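**Sarnix Cup — permanent numbers, who gets 29??**

**gravelrat**
9 Nov 2025

ok so the regs dropped for next season and everybody in the Sarnix Cup picks a number and keeps it. No more getting handed a sticker at sign-on based on last year's points. Entry opens in December.
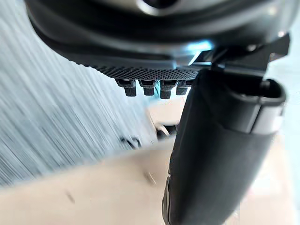
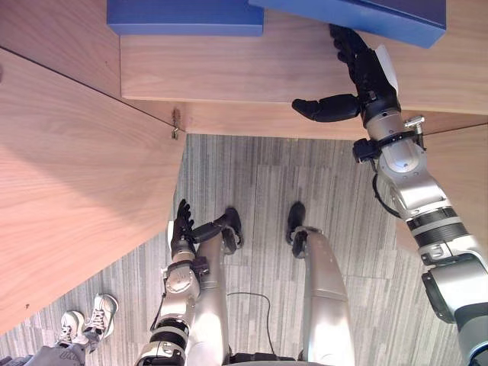

Problem — I've run 29 at the Eltano rounds since forever and now I hear two other guys want it. Regs say "priority by championship position". So a guy who did half the rounds but finished ahead of me gets MY number? Come on.

**lefthander_tightens**
It's not your number lol. It was whatever they gave you.

Position is the fairest way to do it. What else would you use, a raffle?

**gravelrat**
Seniority. Starts in the series. Easy to look up, it's all in the results

**prineo_marshal**
Seniority sounds nice till you're new. Then every decent number is gone before you even fill in the form. I stand at the Prineo hairpin every year and I can tell you what I care about — can I read the thing at speed in the dust. Half of you run numbers in some skinny italic font over a busy wrap. Fix that first.

**co_driver_barf_bag**
^ this. The new door panel spec is bigger at least? I thought I read that. Page 4 maybe

**prineo_marshal**
Page 4 is roof plates. Door panels are in the appendix. White on black or black on white, that's it, no chrome.

**lefthander_tightens**
no chrome, rip half the field

**slowpoke_2wd**
Question from the cheap seats. Do we pay for this? Somebody at the Gu hillclimb told me it's 300 to reserve a number and I nearly choked. That's a tire.

**gravelrat**
300?? where does it say that

**co_driver_barf_bag**
It doesnt. 300 is the late entry penalty, different section. Reserving is free if you enter the full season. If you only do single rounds you get a number from the pool like before.

**slowpoke_2wd**
ok that's better. Still kinda stinks for people doing two or three rounds on a budget. We get pool numbers and the full season crowd gets the vanity stuff.

**lefthander_tightens**
Well yeah. You're doing two rounds. They want full season entries, so they give you something for it. Don't see the issue

**slowpoke_2wd**
the issue is the 2WD class IS mostly part timers. Take us out and look at how thin the Eltano start list gets

**hairpin_hal9**
What about start order? Assumed the numbers used to match seeding, so spectators could tell where they were in the running. Now car 2 could come through dead last. My kid follows along with the printed list and he's going to be lost.

**prineo_marshal**
Start order gets published separate, night before. List will show order down the left and car number next to it. Radio calls will go by car number only. We tried it at a test day and it was fine after the first stage, before that it was a mess I'll admit

**gravelrat**
So back to my actual problem

**co_driver_barf_bag**
Put down 29 as first choice and something else second. Form has room for more than one. Or just message the other two and ask, one of them might not care that much.

**gravelrat**
one of them blocked me after the Gu thing

**lefthander_tightens**
of course he did

**gravelrat**
Fine. 29 first, 92 second. Then I can just flip the stickers I already have. Anyone know if the roof plate has to be new or can I reuse last seasons?

**prineo_marshal**
Reuse is ok if it's not faded. Bring it to scrutineering and bring a spare, cause if they say no you're not starting.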